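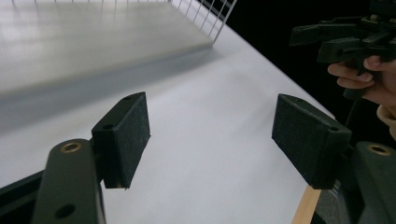
Lid fit after dishwasher cycles – which resin codes hold up?

rnavaratnam
I portion meals for the freezer every October and rely on clear containers with clip-on or press-on lids. After one season most of the lids no longer seal. The boxes are marked 5, so polypropylene. The lids carry no code. Is the box warping, or the lid?

halima_r
Usually the lid. Set the box upside down on a sheet of glass. If it doesn't rock, the rim is flat and the lid has moved. I measured a Nillow lid last winter and it had lost length on one side only, the side nearest the heating element.

rnavaratnam
Box sits flat. Lid does not.

P. Patwary
Disagree that it's usually the lid. Thin clear boxes go out of square at the rim first, and the lid then takes the shape of the rim in storage. Store them apart for a month and test again.

halima_r
Storage will do it over years. Ruwan is describing one season. Top rack, no heated dry, and the problem mostly goes away.

sewwandi_m
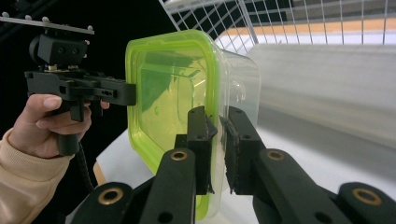 Rim stiffness matters more than the resin code, in my view. A clear box with a plain edge flexes whenever you press the lid down, and the lid gets bent past its limit at the corners. The style I would look at is a transparent plastic container with a green rim, like the one in my photo, if the rim is a separate part from the lid. Check that before buying – on some models it is only the outer edge of the lid and adds nothing. My own set is from Eide and has done 146 washes by the tally inside the cupboard door. Two lids out of the set are now loose.

P. Patwary
146 washes at what temperature? The number means little without it.

sewwandi_m
Normal program, 43 on the display, rinse hotter than that. I don't have a figure for the rinse.

P. Patwary
Then it is a mild test. Mine go through at the intensive setting.

sabina.c
Has anyone tried replacement gaskets? Skalteck sells silicone cord by the length. I cut one for a box of soup stock and it has held in the freezer since, but the joint has to sit on a straight side. At a corner it leaks.

rnavaratnam
Will try the cord on two lids and move the rest to the top rack.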